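Section 4: Working Rules for Shared Tables

4.1 Scope

This section applies to every Udlow cell in which two arms can reach the same table. It covers the handling of household crockery and food items. It is to be read together with the Gelbridge site rules, and where the two differ the stricter rule applies.

4.2 Before the arms are powered

1. Confirm that the emergency stop is within reach of the operator's chair and that it has been tested on the current shift.
2. Wipe the table and remove anything that does not appear on the task card.
3. Inspect the gripper fingers. Replace any finger that is chipped or loose, using part 869 from the Boltside spares drawer.
4. Check that all cables are clear of the space the arms will pass through.
5. Enter your initials and the time in the cell log.

Note: Fingers are replaced in pairs. A new finger must not be fitted opposite a worn one.

4.3 Placing the items

6. Set the dish rack down first. Its whole base must rest on the table.
7. Stand plates upright in the slots. Bowls may lean against a divider provided they do not rock when touched lightly.
8. Place loose food, such as fruit, on a plate and never directly on the table.
9. Keep a clear margin of 20 cm between the table edge and any item that can roll.

Caution: Crockery breaks without warning when squeezed at the rim. Grip force for plates and bowls is limited to 23 N. The limit is set in the controller and may be changed only by the cell supervisor.

The wrist view is to be opened before the first movement and kept open until the arms are parked. The operator must be able to see both fingertips and the gap between them. Where a finger hides part of an item, the approach is made at the slow setting. 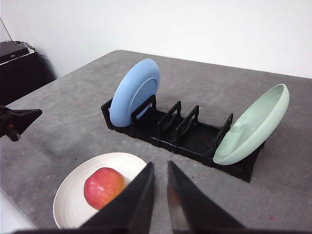
Ayala asked, when this section was sent round for comment, whether the slow setting should apply to every approach to a rack, hidden item or not, as a plate standing on edge leaves so little room for error. The point was accepted, and step 11 has been worded accordingly.

4.4 Running the task

10. Announce the start aloud. Other persons must stand behind the floor line.
11. Use the slow setting for all movement within reach of the rack.
12. Move one arm at a time. The second arm stays parked at the side of the table until the first has withdrawn.
13. If an item slips, stop both arms before reaching in. Pausing the program is not sufficient - the drives must be off.

Caution: Broken pieces are collected with the brush and pan, never with the gripper.

4.5 After the task

14. Park both arms with the fingers empty.
15. Report any contact between the arms, however slight, on form 2.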